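The Stone Counter and the Pink Plate

Why the busiest thirty inches of a kitchen are the ones between the sink and wherever the bowls live

Every kitchen has a version of itself that exists for visitors and a version that exists at 7:40 on a Tuesday morning. The first has a bowl of lemons. The second has a sink with something in it. I have spent the better part of April in the second kind, looking at where people put a cup once they have finished with it, and I can report that the sink wins by a mile.

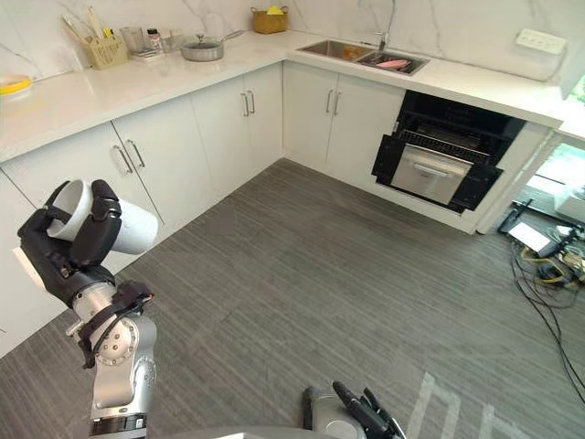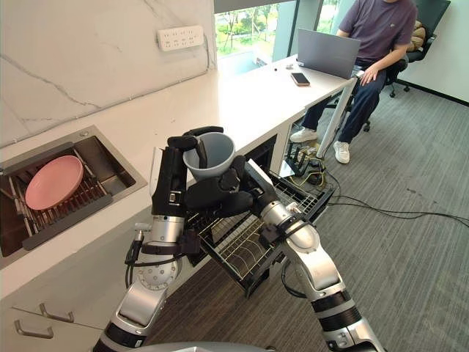 White cabinets, gray-veined stone and the dishes in circulation: a white cup in the first picture, a pale blue-gray bowl over the open rack drawer in the second.

The kitchen is an L, the shape that builders reach for when they have a corner and no strong feelings about it. White lower cabinets, long silver bar handles, white stone on top with a little gray veining, and more of the same idea running up the wall as a backsplash. It is a handsome look and you have seen it before. You have seen it in the brochure, in the brochure's competitor and in the last four places you looked at and couldn't afford.

What the brochure leaves out is the stuff. Stuff is my beat. Along the back run there is a light yellow caddy of utensils, standing up like commuters, then a clear glass, a small bottle and a little flat tray lying in front of them. Next comes a stainless pan wearing a glass lid, long handle pointed at the back. A woven basket with something yellow in it holds down the corner, and a yellow plate has wandered off to the far left end on its own. I find this very encouraging. A person could cook here.

The corner deserves a word. In an L-shaped kitchen the corner is the deepest piece of counter you own and the least useful, a sort of cul-de-sac in stone. You can't stand in front of it. You can't chop in it. Whatever goes into it goes in for a long stay, and so it fills with toasters, bread bins, the fruit nobody chose and the good intentions of a previous January. A basket is the most dignified thing to put there. It says that the contents are supposed to be in a corner, and it can be lifted out in one go when company comes.

Then there is the sink, and we should talk about the sink.

I am a double-sink person who has lived in single-sink homes for most of my adult life, and I have opinions the way other people have allergies. The theory of the double sink is that one side is for washing and the other is for rinsing. The practice is that one side is for dishes and the other is for different dishes. The happiest compromise I know is to give one basin over to a rack that sits right down inside it, so that the drips go where drips ought to go and the counter stays open for business. You lose half a sink. You gain back all the stone that a countertop drainer used to squat on, along with the little puddle it kept as a pet.

A rack in the basin changes how you wash, too. You stop building the tower. Anyone who has ever balanced a saucepan on a colander on a mug on a plate knows the tower, and knows the sound it makes at eleven at night. A row of upright tines has no patience for that kind of architecture. It wants plates on edge, one to a slot, and when it's full you have to dry something and put it away like a grown-up. A single pink plate leaning in the tines looks almost smug about it.

Which brings me to the pull-out, and to the reason I came.

Racks that live in a drawer have been creeping into ordinary kitchens for a while now. You pull, and out from under the counter slides a wire bed with rows for standing the plates up. You push, and your dishes are gone, and you are once again a person with a clear counter and a blameless life. Gollel, the cabinet outfit whose catalog I have been reading in bed to the dismay of my household, sells its version for $121 in the narrow width. Usero charges a good deal more and includes a soft-close runner that shuts with the sigh of a disappointed aunt. I have tried both in the showroom on Alvarado, opening and closing them until I was asked if I needed help.

My feelings about them are mixed and I'll give you the good half first. Plates stored on edge are a joy. A stack is fine until you want the one on the bottom, and you always want the one on the bottom. Upright, every plate is the top plate. You reach down, you take one, and no other plate needs to be consulted. Your back will thank you as well if the dinner plates have been living in a wall cabinet above your head, where heavy things have no business.

Now the bad half. Bowls.

A wire row made for plates regards a bowl as a personal insult. The small deep ones will perch. The wide shallow ones will lean and take up three slots apiece, like a man on a train with his knees apart. Cups are worse. A cup in a plate rack rolls to the lowest point and lies there on its side until you pull the drawer out fast one morning and it introduces itself to the front rail. Poltik makes a clip-in tray with pegs for this very problem, and it costs $50, or nearly half the price of the rack it is apologizing for. I bought one. I'm not proud.

There is also the matter of the shins. An open drawer at that height sticks out over the floor at exactly the place where you'd like to be standing, and kitchens have traffic. Open it, load it, close it. Don't open it and go answer the door. If your floor is carpeted, and some people do have carpet running up to their cabinets, a dropped plastic bowl will bounce and be forgiven, but wire that hasn't finished dripping will leave its mark on the pile. Towel first, drawer second. I would embroider that on something if I could sew.

And plastic bowls, since we've dropped one, are better than their reputation. I used to be a stoneware snob. Then I carried a dozen stoneware bowls up three flights, and somewhere on the second landing I came around to the light stuff. A plain plastic bowl in a quiet color does cereal, it does soup that isn't scalding, it holds the egg shells while you cook, and you can pass it across a room without an insurance policy. It does cloud up after a few years. So do I.

Color is the other thing I've changed my mind on. For years the advice in magazines like this one was to buy everything white so that it would all match. It does match. It also vanishes. Put a white cup down on a white counter in front of a white wall and you can lose it for an afternoon. A yellow plate turns up at once, even at the far end of the counter. The pink one in the sink can be spotted by anybody who claims they didn't see there was washing up to do, and that feature alone is worth the price of the plate.

The last thing I like in this kitchen has nothing to do with dishes. The white counter runs on toward a window, and at the far end of it somebody is sitting with a laptop, working. Every home with a long enough counter ends up this way. You can buy a desk. I did, from Usero, and it holds my winter coats. The work happens at the counter, within reach of the kettle, and the only rule worth making is that the keyboard stays at the dry end.

I went home and measured my own run of stone, which is laminate. It comes to 2542 millimeters from the wall to the fridge, of which the drainer was using the best part. Gollel quoted me $958 to swap a cabinet and fit the rack, the runners and a new front in a white they call Oat. I said I'd think it over. The drainer has been moved eight inches to the left in the meantime, and the puddle went with it.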